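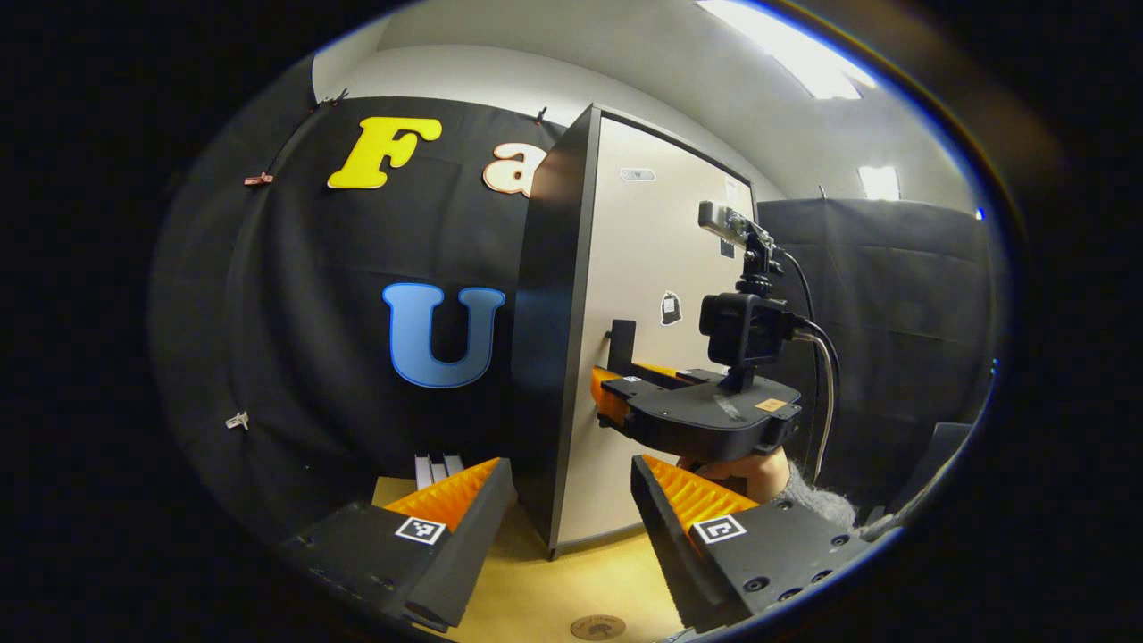

Über uns

Die Firma Sarkel wurde von Defne Akgül und Darmawan Entili gegründet. Wir entwickeln Programme für die Lohnabrechnung und die Personalplanung in kleineren Betrieben. In unserem Büro in Burau arbeiten acht Personen, davon vier in der Entwicklung und zwei im Kundendienst.

Unser wichtigstes Produkt heisst Plillis. Es wird heute von 100 Betrieben benutzt. Seit Februar bieten wir auch Camacho an, ein Modul für die Erfassung von Arbeitszeiten.

Wir legen grossen Wert darauf, dass jeder Kunde eine feste Ansprechperson bei uns hat. Über Ihre Anfrage freuen wir uns sehr.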